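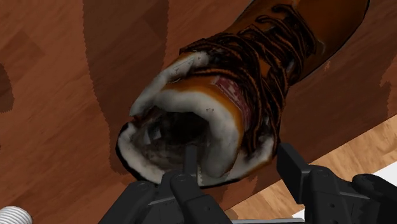

Simulator view: one lined boot on the bench, both fingers at the ankle end.

Automation at Work | 2 min read

1/ I've worked returns at the Hopkin warehouse for long enough to have had three different job titles. The newest one is "cell operator." A few posts on what that means, since people keep asking me if the robot took my job.

2/ The robot handles footwear. A boot comes back, it gets picked up, turned, checked and put in a box or a reject bin. Before April all of that was hands. Now two of our benches are arms running on the Tradent system.

3/ Every new type of shoe gets tried in simulation before the arm touches a real one. I sit with the sim in the mornings. I didn't expect that to be part of a warehouse job, but it's most of mine now.

4/ Boots are the hard ones. Laces go everywhere, the tongue moves, and a fleece lining gives when you squeeze it. A sneaker is easy next to that.

5/ What I do in the sim is tell it where a person would grab. I've handled a lot of boots. I know you don't lift one by the laces. The software people at Grosa didn't know which parts come back damaged – we did.

6/ Numbers, for those who want them. We cleared 2884 pairs last month. 227 of those went to a person because the arm gave up or dropped one. Those 227 took up more of our day than you'd think.

7/ What changed for the crew: there were 10 of us on returns and there are still 10. Four moved to repairs and relacing. Two are on the cells with me. Nobody was let go, but two temp spots weren't filled again, and I think that should be said too.

8/ Jean Mackay moved to repairs and likes it. Her wrists were bad from turning boots over all shift. She doesn't miss the bench.

9/ Beathag Galbraith doesn't like it much. She says the floor is quieter and she used to talk to people all day. I get that. You can't chat with someone when you're watching a screen for the next stop.

10/ Pay: cell operators got a bump after we asked for it. Repairs didn't. We're still asking.

11/ The target is the part I'd watch. It was 300 pairs a shift for the whole bench when the arms came in. Now there's talk of raising it, and the extra rejects would land on the same people.

12/ Next up is the Nustar line, tall boots with zippers. I have them in the sim starting tomorrow. Will post how it goes.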